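The Table Everybody Uses
Speaker notes, Benito Requena
Hasholm shared offices, lunch talk, October

Total time: 45 minutes with questions. I speak slowly, so please do not add slides.

Before I start

Check the microphone. Put the printed sheets on the chairs, one per chair, text side down. If people are still eating, start anyway, and tell them that eating is welcome.

Slide 1. Title

Good afternoon and thank you for coming in your lunch break. My name is Benito Requena and I take care of the common rooms on both floors. Many of you know me as the man who sends the message about the refrigerator. Today I will not talk about the refrigerator. (Wait a little, some people will laugh.)

I want to talk about tables. I mean the tables that do not belong to one person, where we all put down something for one minute and then it stays until evening.

Slide 2. How I began to look at this

Last spring I made a list. For one month, at 4 in the afternoon, I walked past all the shared tables and wrote down what was on them that was not in use. At the end of the month I had 266 things on my list. I read this number two times to be sure.

Say: I did not write any names. I did not know the names, and for this talk I did not want to know them.

The biggest group was drinks and things to eat from. Second was pens and markers. After this came cables, chargers, paper, and one winter boot. I still have the boot. If it is yours, please come to me after the talk.

Slide 3. Three kinds of things

I sort what I find into three kinds. The words are mine, so if you have better words, tell me.

Passing things. They will be gone soon by themselves, or they should be. A drink is the best example.

Visiting things. They have a home in another place and they came to the table for some work. A bowl from the kitchen is visiting. A marker from the meeting room is visiting also.

Living things. I do not mean plants. I mean the things that live on this table and have a right to be there, for example the box of tissues in the corner room.

The difficulty is that after some hours all three kinds look the same. A visiting thing that stays for a week begins to look like it lives there, and then people clean around it. I have done this myself with a stapler.

Slide 4. Why people do not put things back

I asked this question in the kitchen, and people were very friendly and told me the truth. The most common answer was "I thought I would come back." The next one was "I did not know where it goes." One woman told me that she does not touch the cup of another person, because she does not want to throw away something that is still wanted. I find this polite, and I had not thought about it before.

So there are two different problems. When people forget, we can remind them. When people do not know the place, a reminder does not help, it only makes them feel bad. For this we need a label or a shelf.

Show the photo of the shelf called Skistama. Explain the name shortly: it was written on the box when the shelf arrived, and the name stayed.

Slide 5. What we tried first

We tried a sign. The sign said "Please leave this table as you found it." I wrote it, so I can criticize it. If you found the table with a bowl on it, then you leave it with a bowl on it. This is correct according to the sign.

Then we tried a basket for lost items, and people put in the basket everything, also garbage. After ten days I took it away.

Slide 6. What works better

The method we use now in the Tirnerley room takes 90 seconds. I measured it with the clock on the wall and with different people.

First, drinks. Lift every bottle and every can. If it is closed or there is still a lot inside and you see the person, ask. If there is no person, it goes to the kitchen counter, on the left side, and it waits there until evening.

Second, dishes. All the dishes go to the kitchen, also when they look clean. A bowl that looks clean on a table is not a clean bowl.

Third, things to write with. Press the cap until it makes the click. They go back in the cup at the whiteboard.

Fourth, containers with a lid. Read the label before you move one. Some of them belong to the cleaning shelf and some belong to a person, and from a distance you cannot see which one it is.

The last step is to wipe the free part of the table. You do not need to move equipment. Wipe up to it and stop.

If somebody asks, "Why this order?" say that drinks are the things that fall over.

Slide 7. Practice with the room

Ask the people to turn over the sheet of paper. They have the same picture as on the screen, so also the last row can see it. Give them 2 minutes to talk with the neighbor. Then ask only these questions, and wait for the answers:

Which thing do you pick up first?
What do you need to read before you decide?
Where does the blue bowl live?

Usually one group says the water bottle and another group says the gold can, and both are fine, they are both drinks. People forget the marker because it is flat and white on a white table. The cap is red, and this helps a little. The purple container with the small openings in the lid brings the most discussion. Do not give the answer from the front. Let them say "I would read the label," and then say yes.
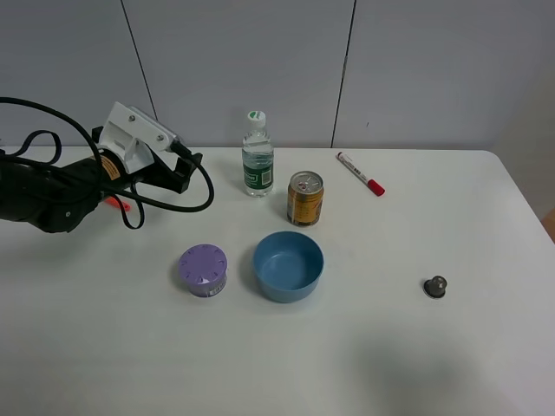
Slide 8. What changed in one room

After the practice the room is a bit loud. Wait until it is quiet again.

In the Tirnerley room I repeated my list for one month, at the same hour. The number for this room alone went from 95 to 31. I want to be careful here. It was also a month when many people had vacation, so I will count again in winter.

What I can say with more confidence is that the markers come back. We bought no new markers for the whiteboard in this time.

Slide 9. What I ask from you

Choose one table. It does not need to be the table where you sit. When you leave it before lunch or before you go home, do the steps one time. If you do only the drinks, I am already happy.

The Chareonsuk room will get its own shelf next month, with labels in big letters. If you want to help to write the labels, my list is at the door. Please write clearly, I have to read it with my old glasses.

Questions that may come

"What about things that are expensive?" Leave them in the place and send me a message.

"Can I leave my own cup on the table if I come back in one hour?" Yes. Put a note with your name and the time. The small yellow papers are in the drawer under the printer.

"Who throws away the food?" I do, at 6 in the evening.

"Is there a rule for the refrigerator?" Yes, and I will send a message.

After the talk

Collect the pencils. Leave the extra sheets beside the coffee machine. Bring the boot downstairs again if it is still here.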